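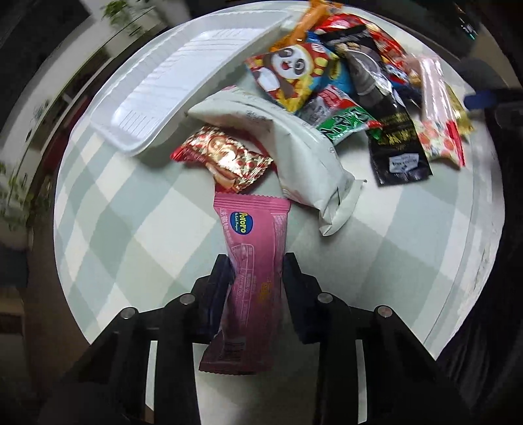 Doaa Lahlou had the flat fingers and Kesthorpe had the ribbed ones. They had agreed on 1,000 picks for each set, snacks only, from the round table into a tray, and by half past four she was at 956.

"Dropped," said Kesthorpe.

"It slid. I still had it."

"It was on the table when I looked."

She wrote it down as a drop. The next one she took lower, near the middle, and closed slowly until the filling stopped moving inside the wrapper. It went in the tray. She wrote that down too.

The Wunametti people wanted an answer in July. They packed mixed boxes for offices and had already paid for 48 arms, and the arms would get whichever fingers lost fewer bags. Ó Briain, who ran the account, thought it would be the ribbed set and had more or less told them so on the phone.
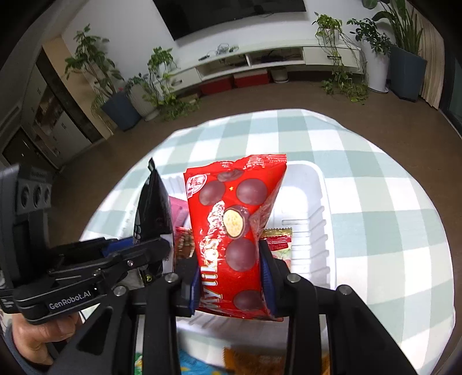 "Do the red ones again," Kesthorpe said. "The chocolate balls."

"Why?"

"I got 3 drops on those. All by the top seal."

Doaa looked at his sheet. He had written the drops in pen, with the times next to them. She had been sure he was leaving some out, and had spent most of lunch deciding how to bring it up.

"I can do them again," she said. "It won't help you."

"I know that."

She changed the fingers over and started a new column. Across the table he tipped the bags out and began to spread them by hand, turning some face down, the way they always came out of the box.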